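Vesance Opens Small-Space Dining Collection to Rental Furnishers

NUVAVSKA, May 8, 2020 - Vesance, a supplier of tableware and kitchen storage, today announced that its Nurmi collection for small dining rooms and shared kitchens is available to companies that furnish rental apartments, guest houses and student residences. The collection was previously sold only through the company's own store in Nuvavska.

Nurmi brings together the everyday items a household needs on and near the table: plates, cups, glasses, serving trays, dish racks and storage baskets. The pieces may be ordered one by one or as a full apartment set. Orders for sets will be handled by Prakex, which has managed the Vesance warehouse since 2018.

"Furnishers have asked us for a simple way to equip a kitchen in a single order," said Irja Pelkonen, managing director of Vesance. "They want pieces that go together, and they want to be able to replace one plate two years later without changing the rest."

The apartment set was prepared over the winter with the help of three property managers, who reviewed the item list and returned it with changes. Several decorative pieces were removed as a result. A second serving tray was added, along with a larger choice of drinking glasses. The managers also asked that storage baskets be offered with a flat board that can serve as a lid, so that the basket can double as a side table in rooms where floor space is limited.

"A studio apartment may have one table, and that table is used for cooking, eating and work," said Margus Rozīte, who led the product selection. "We looked at what stays out all day and what has to be put away after a meal. The dish rack stays out, so it should look like part of the room."

Vesance has kept the colors of the collection plain. Light wood, woven trays and white cups are intended to sit well with the brown and beige furniture already found in many rental homes.

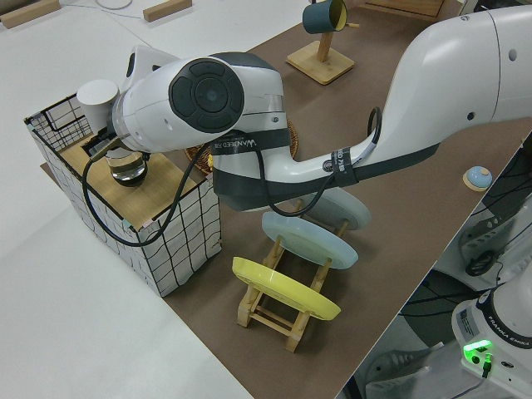 Customers ordering for several apartments may mix items between sets at no added charge, provided that the total number of pieces remains the same. Replacement plates and glasses will be sold singly. The company has undertaken to keep the plate sizes unchanged for as long as the collection is offered, and will give registered customers written notice before any item is withdrawn.

Vesance expects to supply around 500 apartment sets in the first year. Deliveries within Nuvavska will be made by Prakex vehicles, and orders to other areas will be sent by freight. Packing materials may be returned with the driver at the time of delivery.

"The warehouse has been rearranged so that a full set can be picked from one aisle," said Michalis Bakalis, operations manager at Prakex. "Staff began working with the new layout in March."

The full item list, care instructions and order forms are available from the Vesance trade office on request. Furnishers who wish to view the collection before ordering may arrange a visit to the Nuvavska showroom.

Trade inquiries: Helmi Eskola, Vesance trade office, extension 2049
Media contact: Aarne Laitinen, Vesance communications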